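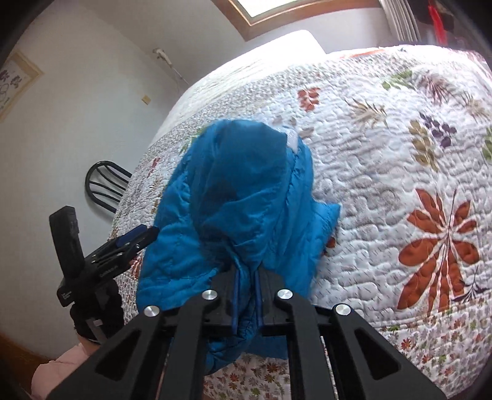

Does folding a padded jacket save more space than rolling it?

Going by our trials, the difference is smaller than most packing advice claims, and it depends more on how the air gets pressed out than on which method you pick.

Folding, Rolling, Stuffing: A Test of Common Advice on Storing Quilted Jackets
Household Materials project, Wiltley
Ainhoa Segura and Lewis Pringle
Supervisor: Senga Rutherford

Why we did this

Every fall and spring the same tips go around. Roll your puffy coat. Never roll your puffy coat. Fold it into its own hood. Most of these tips come with a before and after photo and a claim like "saves half your closet," and almost none of them say what the coat was, how big it was to begin with, or who measured it. We wanted to see if any of it held up with a normal quilted jacket, a bed to work on and a cheap storage box.

We should say at the start that neither of us expected much. Lewis thought rolling would win by a little. Ainhoa thought it would all come out the same once the lid was on.

What we used

One blue quilted jacket was used for all of the trials reported here. We worked on a bed with a quilted spread on it. The advice pages say to use "a flat, firm surface," but people fold laundry on beds, so we did too. The box was the small size from Oller. For the last part we also used a Novari zip bag, the kind you squeeze flat by hand.

The methods

Fold: jacket face down, sleeves crossed over the back, hem brought up to the collar, then folded once more.

Roll: sleeves in, jacket folded in half the long way, rolled tightly from the hem.

Stuff: jacket pushed into the box by the handful, starting with the hood. This is what Lewis does at home and we included it mostly so he would stop defending it.

Each person did each method 8 times. Before each trial the jacket was picked up, shaken and dropped back on the bed so that it would start out puffed up. We waited 2 minutes before starting the next step. The finished bundle was measured at its longest, widest and highest points with a ruler, and we worked out a box volume from that. 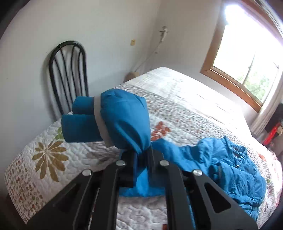
Sleeves gave us the most trouble. A padded sleeve doesn't lie where you put it. You cross it over the back, reach for the other one, and the first has already slid off. The zipper matters too. If it is closed, the air in the body of the jacket has fewer ways out, and the bundle springs back while you are still pressing on it. We started with the zipper closed because the tips said to, then changed to open after the first round and threw out the closed results. Ms. Rutherford asked us to report that, so we are reporting it.

What we found

The gap between the average rolled bundle and the average folded bundle was 472 cubic centimeters, with rolling smaller. That sounds like a win for rolling until you look at how much the same person's results moved around. Ainhoa's best fold beat Lewis's worst roll easily. A ruler held against something soft is also not a precise tool. Push a bit harder and the jacket gets smaller.

Stuffing gave bundles that we couldn't measure fairly outside the box, since they had no shape. Inside the box the lid closed on all three methods. If the lid closes, it is hard to see what rolling has saved you.

The zip bag made a bigger change than any of the methods did. We don't want to oversell this. We only tried it with folded bundles, and we didn't leave any of them long enough to see how much air crept back in.

Claims we could not support

One handout we were given, from a reader's column by Donnie MacKinnon, says rolling "protects the fill." We had no way to look at the fill and we doubt the author did either. Another says that quilted jackets must be stored flat. No source was given, and neither of us has a drawer that size.

Problems with our own test

One jacket is not enough. A longer coat, or one with thicker padding, could behave differently. Both of us knew which method we were measuring, and Lewis wanted rolling to win. Jailson Guimarães, who read our draft, pointed out that we also got faster and neater as we went along, and that we did all of the folding first. He is right. If we ran it again we would mix up the order and have a third person hold the ruler.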